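Unit 6. Segmenting two-handed demonstrations
Course handout, V. Kandasamy

Reading before lab: the Zirnon log format, sections on timestamps and gripper width.

A raw demonstration is a pose stream for each hand, a width signal for each gripper, and video. The policy does not train on the whole recording. It trains on segments, and your segmenter decides where they start and stop.

6.1 Width events
Low-pass the width signal, then mark a close event where the velocity stays negative for 30 samples and then settles. A thin object leaves a final width near zero – the same value as an empty close. Width alone cannot separate the two. Use the image at the settle time to label the grasp.

6.2 Assigning roles
At each settle time, label each hand as holding, free or approaching. Hands are labeled independently. A common bug in the Hedila scripts is to copy the label of the moving hand to both.
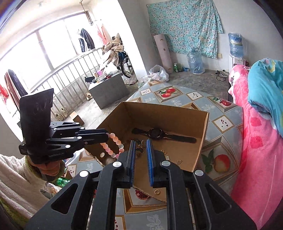
6.3 Small and flexible objects
Chains and bands keep moving after the gripper stops. Extend the segment by 400 ms past the last pose change, or the release target will be noisy. Drop segments shorter than 200 ms.

Lab task: run your segmenter on the Jukthorpe split (3,160 segments in the reference labels) and report boundary error for each hand separately.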